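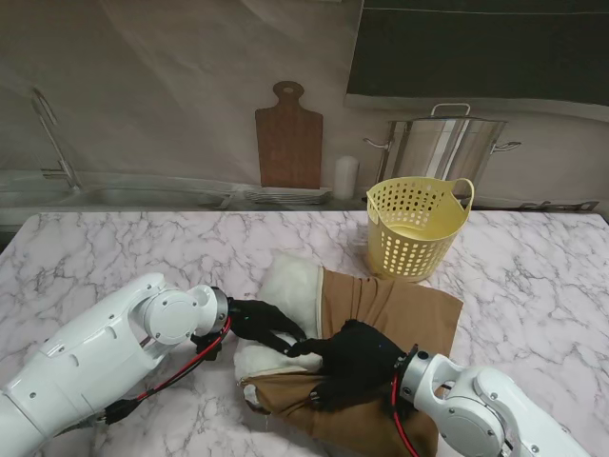
The Kanddale bench station is the one we get asked about most at Flirport, and the first question is nearly always what it costs, so we have tried to put the whole answer on one page. It is a pair of arms with a pair of Foline hands, meant for soft and awkward household goods: towels, throws, pillow covers, small garments, the sort of thing that never lies the same way twice. A brown and white cloth like this one, fleecy and puffed up at one side and gathered into pleats at the other, is a fair picture of what a buyer should be planning for. Fabric asks more of a station than boxes and bottles do, and most of the choices below (which hands, how much bench, how many spare parts) come down to how much of it you expect to handle.

We sell the Kanddale to teaching kitchens, hotel laundries, care homes, university groups and the occasional very determined small business, and they don't all need the same thing. Please read to the end before you fill in the quote form. It will save us both a few emails, though we do enjoy the emails.

What comes in the standard package

Two arms, left and right
Two Foline multi-fingered hands, matched as a pair
Arm cabling and wrist connectors, fitted before shipping
Controller cabinet with emergency stop
Mounting plates and bench hardware
Operator software for one workstation
Two days of setup and training at your site
First-year support by phone and email

What does not come in the package

The bench, the countertop, fencing or floor marking, any electrical work in your building, and the practice goods. We used to bundle a table and we stopped. People already had a better one, or wanted the station on the surface they would really be using, and they ended up paying to ship a table that went straight into a hallway.

Choosing a surface

A hard, flat countertop is a fine place to start. Cloth slides on polished stone and on laminate, and you will want to know early whether that helps you or hurts you. For spreading and smoothing, a little slide is welcome. For pinching up a single layer, some customers like a thin grippy mat under the work. Mats are cheap, so buy a couple of kinds and try them during your training days while our people are there to fuss over the settings with you.

Leave 11 inches of clear bench behind the working area. That gives you a spot for a basket, and it keeps the arms from reaching over your canisters and pots all day long. If your counter has a sink or a range built in, send us a sketch with the measurements on it. A pencil drawing is perfectly all right — we have quoted from worse.

Do think about what the finished goods go into. A light plastic basket is easy to move and easy to wash, but it can be nudged, and once it has been nudged your drop-off point is wrong. Customers who settle on a basket early and mark its place on the counter tell us they spend much less time fiddling. Order a few of the same basket while you are at it, in case the store changes the shape on you.

Hands or grippers?

This is where the budget moves the most. The Kanddale can be ordered with simple two-finger grippers, and for plenty of jobs those are the sensible choice. They cost less, they wear slowly, and a new operator can understand them by lunchtime. If your work is picking up rolled towels and setting them on a shelf, start there and put the difference toward support.

The Foline hands earn their price when the work involves pressing, gathering, tucking or holding one part of a cloth still while the other hand does something else to it. With several fingers you can spread the contact over a wider patch of fabric, and you can change the shape of the hold partway through a task. You also have more joints to look after. We would be poor friends to you if we left that off the page.

You can begin with grippers and move up to hands later. The wrist fitting is the same. You will need new settings and another training day, so set some money aside for both if you think you may go that way.

Prices and ways to pay

Leasing with Foline hands starts at $504 a month per station, on a three-year term. That covers the arms, the hands, the controller and the software license. It does not cover shipping, wear parts after the first year, or changes to your building. Outright purchase is quoted individually, since the hand option, the voltage and the distance from our Harawira workshop all change the number. Quotes are free and we hold them for two months.

If you are writing a grant or a yearly budget and you only need a figure to drop into a spreadsheet, ask us for a planning letter. It is a single page with a purchase price, a lease price and a yearly upkeep line, and finance offices seem to like it very much. Applications due in May tend to bring a small pile of these requests all at once, so give us a little extra time in spring.

Upkeep, and what to put by for it

Every station should have a service check after each 500 hours of running. You can do most of it yourselves with the printed checklist: look over the joint covers and their screws, wipe down the fingers, check the wrist connectors for looseness, and follow each cable along the arm looking for scuffs. Cables deserve a slow look, especially any loop near the wrist where there has to be enough slack for turning but not so much that it catches on things. Lint is the other thing to watch. Fleece sheds — sometimes wonderfully — and it finds its way into small gaps. A soft brush and a vacuum with a narrow nozzle will handle it.

For the first year, we suggest keeping one spare cable set and one packet of fingertip pads on hand. From the second year on, add a spare finger module if you run hands on a daily basis. A site that runs one afternoon a week can usually wait and order as needed.

How long it takes

Allow 16 weeks from signed order to delivery. Grippers alone can sometimes go out sooner, and we will tell you so on the quote if that is the case. Please use the time. The customers who have the smoothest first month are the ones who had their counter cleared, their outlet installed and their baskets bought before the crates arrived. They had also chosen who would run the station, and had kept those people's calendars open for both training days.

It helps to pick your first task early, too, and to pick a small one. Folding one size of hand cloth in half is a good first task. Folding everything that comes out of the dryer is a lovely goal for some later year. We will ask you to mail us a few pieces of your own fabric ahead of the visit so that we can look them over at Harawira, feel how heavy they are, and come prepared. Send ones that have been through the wash plenty of times, as new cloth behaves quite differently.

Before you ask for a quote

Have these ready if you can:

Width and depth of your counter, and its height from the floor
What the surface is made of
The goods you want handled, with sizes and fabric type
Hands, grippers, or not sure yet
Hours you expect to run in a normal week
Lease, purchase, or both prices for comparison
Name of the person who signs off on equipment, if that isn't you

"Not sure yet" is a perfectly good answer to any of them. Send the form with the gaps in it and we will call you back and work through the rest together, usually the next working morning between 9 and noon.

Kanddale bench station with Foline hands: request a quote
Kanddale bench station with two-finger grippers: request a quote
Spare cable sets, fingertip pads and finger modules: see Parts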